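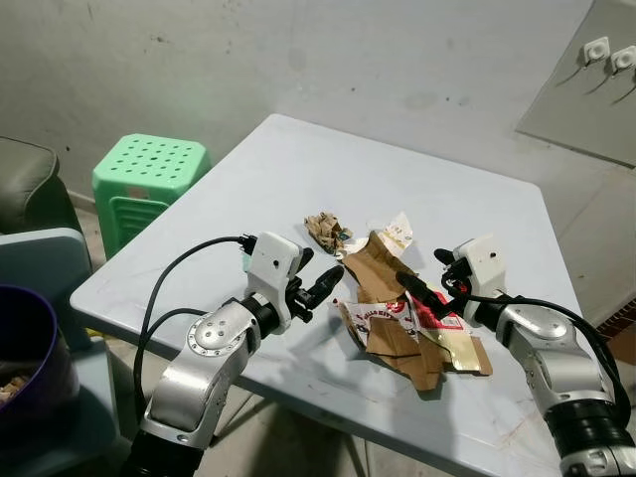 Hnatiuk 发布 Destorero 双臂桌面分拣套件,面向混合包装废料的小批量处理

2023年9月21日,Dasville——自动化设备制造商 Hnatiuk 宣布推出 Destorero 双臂桌面分拣套件。该套件由两条机械臂、两只双指夹爪、控制器、头部视角相机及配套软件组成,用于在普通桌面上抓取、分离和转移尺寸不规则的轻质物料,首批应用对象为撕碎或压扁的纸板、印刷包装纸、塑料薄膜和金属箔复合材料。

套件自即日起接受订购,首批设备将于10月交付。区域销售、现场安装和培训由渠道合作方 Jimstead 负责。

产品定位

小型回收点、仓储退货区和商铺后场产生的包装废料通常体积小、种类杂,同一堆物料中往往同时存在硬质纸板、皱褶纸张和薄膜。固定式分拣线按连续来料设计,对占地、供电和最低处理量均有要求,难以用于上述场所。Destorero 以单张桌面为工作单元,物料由人工倾倒或由料盒送至桌面,机械臂逐件取出后投入指定容器。

套件不含工作台。用户可使用现有桌子,包括折叠桌,但台面应平整,四脚应着地。安装程序会在首次启动时测量台面高度与倾角,超出允许范围时停止标定并给出提示。台面划痕、污渍和浅色反光不影响标定结果;镜面台面和透明玻璃台面不在支持范围内。

机械与夹持部分

两条机械臂结构对称,分别位于操作区左右两侧,从近端伸向台面中央。臂身采用银灰色外壳,关节处为黑色环形部件,螺钉孔位外露,便于拆检。末端夹爪采用浅色外壳和黑色夹指,线缆沿臂身外侧走线,更换时无需拆解臂体。

单臂额定负载为832克,夹爪本体质量不计入其中。单只夹爪质量为264克。夹指最大开度和闭合力可在软件中按物料类别设定,出厂参数包含纸板、纸、薄膜和箔材四组。薄膜组采用低速闭合,夹指接触台面后保留一段压紧行程,以便将贴附在台面上的材料聚拢后再提起。

双臂协同模式分为三种:独立模式下,两臂各自处理左右分区内的物料;交替模式下,一臂取料时另一臂停留在料堆外侧等待;配合模式下,一臂压住下层材料,另一臂提取上层材料。配合模式主要针对纸板边缘相互勾挂或包装纸夹在纸板之间的情况。三种模式可在同一任务中切换,切换条件由软件判定,也可由操作人员指定。

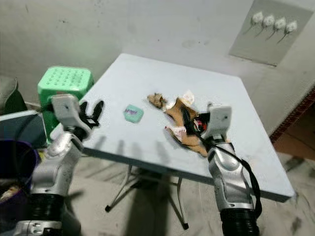

图:双臂在折叠桌上作业,右侧夹爪的手指压入撕碎的包装材料堆,左侧夹爪张开。

感知与软件

相机安装于双臂上方,视野覆盖整个台面及桌边区域。视觉模块对台面物料进行分割,为每个可见片段生成材质类别、上下层关系和候选抓取点。对于置信度低于设定阈值的片段,系统不执行抓取,记录位置后转向下一候选点,待周围物料移走后重新识别。

“料堆里的东西没有固定形状,同一张纸板压一下就变了。我们在每次抓取后都重新计算,不沿用上一次的结果。”Hnatiuk 产品负责人 Yurii Symonenko 表示,“这样做会牺牲一部分节拍,换来的是误抓率可控。”

据 Hnatiuk 内部测试,在一轮以混合包装废料为对象的验证中,系统共执行1,423次抓取,每次抓取的图像、关节位置、夹指开度和电流数据均已存档。测试所用物料包括带印刷图案的褐色纸板、红白相间的包装纸、半透明塑料薄膜及金色箔材,料堆由人工随机堆放,未作预先摊平。测试报告可向 Hnatiuk 技术支持部门索取,报告同时列出未成功抓取的记录及对应的物料状态。

软件提供任务编辑、数据回放和参数导出功能。用户可将台面上的特定区域设为保留区,保留区内的物品不参与抓取规划,机械臂在该区域上方移动时维持最低安全高度。非废料物品与废料同处一桌时,应启用此功能。投放容器的位置在标定时录入,桶、箱、袋均可使用,开口尺寸须大于夹爪张开后的外形宽度。容器移动后须重新录入。

软件界面目前支持中文、英文和乌克兰文。系统在本地运行,不依赖外部网络连接。数据导出采用通用格式,用户可自行用于模型训练或过程分析。

安装环境

Destorero 可在室内水泥地面、瓷砖地面及普通墙面背景下使用。背景中存在椅凳、墙面挂件等静止物体时无需清场,但这些物体不得进入机械臂运动范围。安装人员在标定阶段沿台面外缘设定运动边界,边界外的区域不参与物料识别。

标准安装流程包括机械固定、供电检查、相机标定、双臂互检和试抓五个步骤。由两名经过培训的人员操作时,从开箱到完成试抓的标称时间为33分钟,不含桌面清理和容器摆放。迁移至另一张桌子后,须重新执行相机标定及双臂互检。

“客户问得最多的是换地方之后要不要重新请人来装。不用,换桌标定的步骤写在操作手册第二章,培训时会完整做一遍。”Jimstead 技术服务主管 Danylo Moroz 表示,“需要我们到场的情况主要是更换关节模块和处理碰撞后的偏差。”

安全要求

设备运行期间,人员不得将手伸入双臂之间的作业区域。随机配备急停按钮一只,应固定在操作人员可直接触及的位置。关节电流超过设定值时,双臂同时停止并保持当前姿态,须由操作人员确认后恢复。夹爪断电后保持夹持状态,释放物料应使用软件中的手动松开指令或夹爪侧面的机械释放装置。

本产品不适用于玻璃碎片、锐边金属、医疗废弃物、电池、带液体的容器及食品残渣。带有少量粘胶的包装材料可以处理,夹指表面应每日用干布清洁,不得使用有机溶剂。

供货与支持

Destorero 标准套件包括左右机械臂各一条、双指夹爪两只、相机及支架、控制器、急停按钮、线缆组件和软件许可。备用夹指、加长支架和第二相机为选配件。整机保修期为一年,夹指属于易耗件,不在保修范围内。

首批交付对象为 Dasville 及周边地区的订购用户,其他地区的交付安排由 Jimstead 另行通知。已参与试用的单位可将试用机的任务文件直接导入正式版软件,夹爪参数须按新版出厂值重新设定。

关于 Hnatiuk

Hnatiuk 总部位于 Dasville,从事轻型机械臂、夹持机构及配套控制软件的设计与制造,产品用于分拣、装配和实验室操作。

关于 Jimstead

Jimstead 是自动化设备渠道及服务商,业务包括设备销售、现场安装、操作培训和备件供应。

媒体及技术资料联系

Hnatiuk 新闻事务部:产品图片、技术参数表及测试报告索取
Jimstead 销售服务部:报价、交付周期及培训安排

本文所列参数以出厂技术文件为准,Hnatiuk 保留对产品规格进行修改的权利。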